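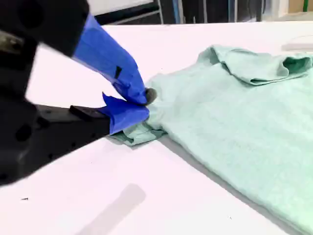

We use cookies to keep your cart working and to see which pages get read. By staying on this site you agree to this. Manage settings.

Prirneck Family Prayer Box

Updated August, by Hurkavton shop staff

Item no. 1181

The Prirneck Family Prayer Box is a tabletop set for households that want a regular time of prayer together and would like some help getting going. It holds prayer cards, blank request cards, a set of dividers and a parent booklet. It suits families with children from preschool up to the early teens, and grandparents who have the grandkids over on weekends have been buying it too.

The box comes from Oyewole, who also make the Uvden storybooks we carry. It replaces the older tin version, which is no longer available. Cards from the tin fit in the new box, but the old dividers are too tall and the lid won't close over them.

What's in the box

- Hinged birch box with a magnetic catch
- Printed prayer cards, sorted under 11 themes
- Blank request cards in cream stock
- Divider set with tabs
- Answered-prayer envelope
- Parent booklet, stapled
- Pencil (fits in the slot at the front)

The themes are thanks, family, friends, school, neighbours, people who are sick, people who are sad or worried, saying sorry, the church, the wider world, and bedtime. Every printed card has a short Bible verse on the front and a prayer on the back, with a line or two to prompt your own words. The verses are in a plain modern translation that most readers in grade school can manage by themselves. The bedtime cards are shorter than the rest and can be read in under a minute.

How families use it

The booklet suggests keeping the box where you already sit down together. For most homes that will be the kitchen table. A child picks a card, someone reads it out, and anyone who wants to can add to it. Younger children can draw on a request card if they aren't writing yet.

Request cards go behind whichever divider fits. When a prayer has been answered, or the thing you were praying about is over, write what happened on the back and move the card to the envelope. The booklet has a page on what to say when the answer wasn't the one a child hoped for. Customers have told us it's the page they go back to most. It is written simply and doesn't try to tidy the question away.

You don't have to go through the themes in order. There is a suggested plan at the back of the booklet for those who like one, laid out by week, with the church seasons marked lightly in the margin. Families whose tradition doesn't follow the seasons can ignore the margin notes and the plan still works.

Choosing a version

The box is sold in three versions. The contents are the same except where noted.

Standard: natural birch with a clear finish. Cards in English.

Painted: birch with a sage green painted lid. Cards in English. The colour varies a little from batch to batch, so if you're buying a pair to match, please order them together.

Bilingual: natural birch. English on one side of the booklet and French on the other, and both languages on every card. The type on these cards is smaller as a result. If someone at home finds small print hard, we'd suggest the standard version.

Materials and care

The cards are heavy uncoated stock with rounded corners. Uncoated card takes pencil and ballpoint well, but it will mark if it gets wet. Felt pens bleed through. Wipe the box with a barely damp cloth and dry it right away. Don't leave it on a windowsill in full sun, as the birch will darken unevenly. The magnet is set into the wood and can't be reached by small hands, though the pencil is a regular pencil and should be kept away from toddlers.

Refills and extras

Refill packs of request cards are sold separately under item no. 3361. They come in cream only. We're asked about coloured cards fairly often and have passed that on to the maker.

Replacement dividers are available if you write to us, and so is the parent booklet. Single printed cards can't be replaced. If your box arrives with cards missing or doubled up, tell us which theme is affected and we'll send a fresh set.

Use in Sunday school and small groups

The box works for a small class. For a larger one we'd suggest a box per table, because children get restless waiting for a turn. The cards may be photocopied for use within your own congregation. They may not be posted online or reprinted in a newsletter without permission from Oyewole.

Churches ordering for baptisms or dedications can have the box without the outer sleeve, which leaves room for a gift tag on the lid. Add a note at checkout. The price is the same.

Common questions

Which denomination is it written for?
The text is broadly Christian and avoids points where churches differ. There are no prayers to saints and no set responses. Some Catholic and Orthodox families use the blank cards to add their own.

Can it be engraved?
We don't engrave in the shop. The birch lid on the standard and bilingual versions takes engraving well if you have someone local. The painted lid chips.

Is it suitable for a child using it alone?
A confident reader can use the bedtime cards alone. The rest are meant for sharing.

Does it fit in the Uvden storybook case?
No. The case is too shallow.

Shipping and returns

Boxes ship from our Hurkavton warehouse in a padded carton. Orders placed before noon usually go out the same day. Unused boxes can be returned in their sleeve for a refund. Once request cards have been written on we can't take the set back, but faulty hinges and catches are covered whatever state the cards are in. Please keep the carton until you've checked the lid closes flush.

Related items

Request card refill pack, cream (item no. 3361)
Uvden Bedtime Storybook
Uvden Storybook Case
Prirneck Advent Card Set
Prirneck Grace Before Meals stand
Children's hymn songbook, spiral bound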